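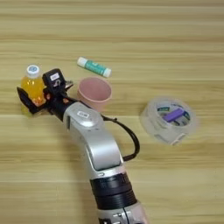 How long does homemade orange syrup keep in the fridge?
Two weeks if you boil the sugar and water first, and four or five days if you skip that step and just stir it cold.

I started making orange syrup in April, after my neighbor Florin Gavrilă left a whole crate of fruit on my steps (he does this, bless him). You need 2 big oranges, a cup of sugar and a cup of water. Peel the oranges with a vegetable peeler and go easy on the white part, it makes everything bitter!

Put the peel, sugar and water in a small pot and bring it to a boil. Turn it down and let it bubble gently for ten minutes. Your kitchen will smell amazing.

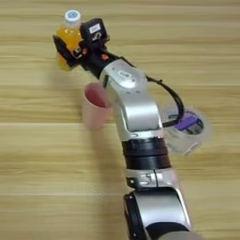

Take the pot off the heat, squeeze in the juice from both oranges and leave it alone until it's cool. I usually go fold laundry or something. Then strain it into a clean jar, and press on the peel with a spoon so you get all the good stuff out.

If it comes out too thin, simmer it a few more minutes next time. I've also tried it with brown sugar, which tastes great but looks a bit like pond water. A spoonful in fizzy water is my favorite, though my friend Arvid pours it on pancakes and won't hear otherwise.

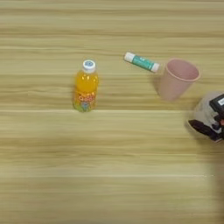 A small bottle of orange juice with a white screw cap.

Leftover peel can go in a jar of sugar. Shake it now and then and use it for baking.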